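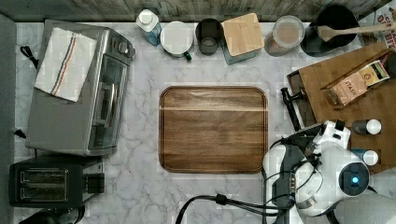

Set-up, Care and Repair > Arms on a kitchen counter

Topic: Overhead view drifts against the arm after cleaning
Started by salameh_bench, January 2026

salameh_bench wrote:
Good evening to all. I look after the kitchen cell at our place, one white arm on the right side of a marble worktop. My trouble is the calibration between the overhead view and the arm. After every cleaning of the worktop the offset is different. Last time I measured 2 mm at the tray and more near the toaster oven. I calibrate with a printed board, I tighten the base, I start again, and after the next cleaning it has moved. The tray itself I put back by eye in the middle of the worktop. Is this a clamp problem or a mounting problem? I would like to know it before I order new parts.

Canitz wrote:
Clamp. It is always the clamp. Stone is slippery and the pad under the foot becomes hard with age. Change the pad and write again.

salameh_bench wrote:
I changed the pad in the autumn. I can change it one more time, but I have a doubt.

fatima_m wrote:
I would not buy anything yet. Before you touch the clamp, please check what you use as reference. You say that you put the tray back by eye. If you judge the offset at the tray, you are measuring your own hand also. Choose something which does not move during cleaning, for example a corner of the wall panel, and compare it in two overhead pictures, one before and one after.

Second thing, the cables. Yours go down from the arm and to the left, to the bottom edge of the worktop. If somebody lifts them to wipe under them, they pull on the arm. I had exactly this fault for the whole of February last year and I blamed the software.

Fatima Mofokeng

Canitz wrote:
With respect, a cable does not move a base which is properly clamped. So we are again at the clamp.

fatima_m wrote:
It does not have to move the base. It is enough if it turns the camera bracket a little. But I agree that the clamp should be checked, only not as the first step.

salameh_bench wrote:
Thank you both. I put also the side view, with the black arm at the wooden box with the drawer. On this side I have no complaint, the bar lies across the drawer front where I want it.

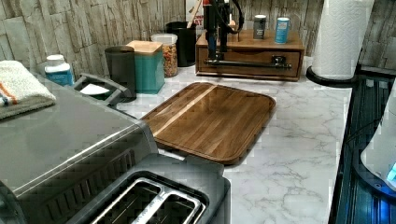 Re: Overhead view drifts — order of checks

fatima_m wrote:
Good, then here is the order I use. Please do not mix the steps.

1. Power down and let the arm rest. Wipe the worktop with the cables left where they are.
2. Look at the fixed reference in the overhead view. If it has moved in the picture, the camera has moved. Stop here and repair the bracket.
3. If the reference is the same, go with the arm to your taught point and measure there.
4. Only now check the foot of the arm with a torque key.
5. Calibrate again, with 114 poses if you have the patience. Fewer is also possible, but then spread them to the corners of the worktop.

Brovdale wrote:
114 poses is too much for a kitchen. I do far fewer and my drawer opens every day. I would add a look from the other end of the worktop. From there you see how close the things at the back stand to the path of the arm. In my cell a canister was touching the lower link, and this I could never see from above.

salameh_bench wrote:
I did as Brovdale says and looked along the row.
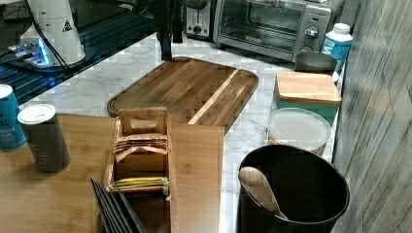
View from the other end: cutting board in the middle, canisters and black bin on the right, light wooden tabletop in front on the left.

Canitz wrote:
The lid of the teal canister is too near to the board for my taste. I would push this whole row to the wall.

Brovdale wrote:
I don't agree. If he moves the row now, he changes one more thing and learns nothing. First finish the list.

salameh_bench wrote:
I have finished it. Result: the reference was not the same. The camera bracket has play, I can feel it with two fingers. The foot of the arm was tight. I put a washer under the bracket, fixed the cable with a loose tie so that it has a free loop, and marked the tray position with small pencil points. The calibration ran for 430 seconds and the error is now below my limit.

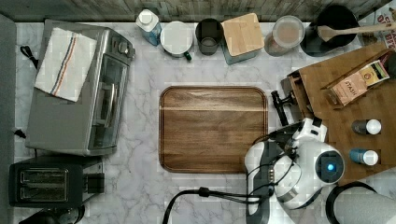 Overhead view for comparison, gripper pointing upward, tray in the centre.

Canitz wrote:
Fine, not the clamp this time. I would still change the pad once a year.

fatima_m wrote:
I am glad. Please write again after the next 2 cleanings — one good measurement is not enough for me. And what is the name of the bracket? We have one from Plovetow and it also becomes loose.

salameh_bench wrote:
It is the same Plovetow bracket, the short version. I will put a locking nut on it and write the values in this thread.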